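Cremallera

La cremallera, llamada también cierre, cierre relámpago o zíper según el país, es un sistema de sujeción que une dos bordes de tela, cuero o plástico mediante dos hileras de dientes que se engranan al paso de un cursor. Se encuentra en pantalones, abrigos, botas, maletas, tiendas de campaña, fundas de cojín y trajes de buceo, y pocos mecanismos tan pequeños han llegado a tantos rincones de la vida cotidiana. ¡Y todo con piezas que caben en la palma de la mano!

Nombres

En España se dice casi siempre cremallera, palabra tomada del francés crémaillère, que designaba la barra dentada de la que colgaba el caldero sobre el fuego. En buena parte de Sudamérica se prefiere cierre, a veces con el añadido relámpago, mientras que en México, Centroamérica y el Caribe es corriente zíper o zipper. La misma voz cremallera nombra además la barra dentada que engrana con un piñón, y de ahí vienen los trenes de cremallera, que suben pendientes imposibles para un ferrocarril común.

Historia

Los primeros intentos de sustituir botones y cordones por un cierre continuo datan del siglo XIX. A mediados de aquel siglo se patentó en Estados Unidos un cierre automático para prendas que apenas tuvo recorrido comercial, y en la década de 1890 apareció un sistema de ganchos y ojales pensado sobre todo para el calzado, ingenioso pero propenso a abrirse en el peor momento. El gran salto llegó en la segunda década del siglo XX, con los dientes pequeños, iguales y muy juntos que todavía hoy reconocemos en cualquier chaqueta.

La ropa tardó en adoptarla. Durante años la cremallera vivió en botas de goma, bolsas de tabaco y monederos, y solo en la década de 1930 entró con decisión en la confección infantil y en la moda de adultos, donde algunos modistos la dejaron a la vista como adorno. Los aviadores y los motoristas le dieron después un aire aventurero que no ha perdido del todo. 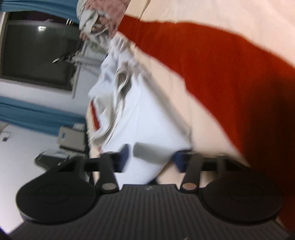
Entre los talleres hispanohablantes que prosperaron con aquella moda se cuenta Flikano, dedicado a las cremalleras metálicas para marroquinería. Su muestrario llegó a reunir 400 combinaciones de ancho, acabado y tirador, y los aficionados a las maletas antiguas siguen buscando sus piezas de latón con verdadera pasión.

Funcionamiento

Cada diente tiene un saliente en una cara y un hueco en la otra. El cursor, por dentro, es un canal en forma de Y: al subir, sus dos brazos acercan las hileras con el ángulo justo para que cada saliente entre en el hueco del diente de enfrente. Al bajar, la cuña situada entre los brazos las separa. Ningún diente se sostiene solo, pues depende de sus vecinos, y por eso una cremallera con un diente perdido suele abrirse a partir de ese punto. Es una maravilla de geometría que se maneja sin mirar, a las siete de la mañana y con prisa.

Los topes superior e inferior impiden que el cursor se salga. En las cremalleras separables, propias de los abrigos, el tope inferior se sustituye por una caja y una aguja que permiten abrir la prenda por completo.

Tipos

La cremallera metálica lleva dientes de latón, aluminio o níquel fijados uno a uno sobre la cinta. La de espiral, hecha con un monofilamento de nailon o poliéster, es más flexible y domina en mochilas y vestidos. La inyectada tiene dientes de plástico moldeados directamente sobre el tejido y resiste bien el frío y la sal, de ahí su éxito en ropa de montaña y de navegación. La invisible esconde la espiral por detrás y deja a la vista una costura limpia y el pequeño tirador.

Mantenimiento y reparación

Un cursor que corre pero no cierra suele estar gastado: sus paredes se han abierto y ya no presionan lo suficiente. Apretarlas con unos alicates, muy poco a poco y por ambos lados, devuelve muchas veces la vida a una prenda dada por perdida. Para las cremalleras duras se usa grafito de lápiz, cera de vela o jabón seco. Conviene lavar la ropa con la cremallera cerrada.

Colecciones

El Museo del Cierre de Zevimia conserva 2,000 piezas, entre ellas corchetes, hebillas y una sala completa de cursores. La vitrina de los tiradores esmaltados, con 38 ejemplares, merece por sí sola la visita.

Véase también

Botón
Corchete
Velcro
Tren de cremallera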